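# The gearbox that mostly exists on a screen

Alper Özkan would like a robot to build his gearbox. I went to the shared workshop at Fendach expecting to be talked into it, and came away with more questions than I took in.
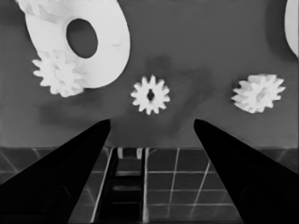
## Three gears and a ring

So far the work is done in simulation. Three small white gears and a much bigger ring lie on a plain grey surface, with a pair of black fingers reaching towards them. The middle gear has a small dark bore, and a shaft will have to go through that without jamming. Özkan calls it the easy one.

He may be right. Simulated gears have no burrs unless somebody draws them, and they don't pick up grease from the last person to use the bench. Özkan's real ones come off a tired Humik printer, and he admits to filing the teeth on most of them.

The arm itself, a second-hand Zoltbridge, cost him 900 pounds. For that money he could have bought a great many finished gearboxes – a point his workshop neighbour, Çetinkaya, makes whenever the kettle is on.

## What the numbers leave out

His best simulated run took 30 seconds to seat one gear. By hand I managed it in 9, wearing a coat, with no training beyond being shown which way up the thing went. Özkan said speed would come later. I have heard that from people selling dishwashers.

I do have some sympathy with him. Rehearsing on a screen costs little, and a dropped gear there never rolls under the lathe. He has been at it since November, usually for 20 minutes before the workshop gets noisy, and he plainly enjoys it. Whether enjoyment adds up to a working machine is another matter.

What I wanted was a date for the first attempt with real parts. He wouldn't give me one. The mounting plate has to be redrilled first, and the drill press is booked.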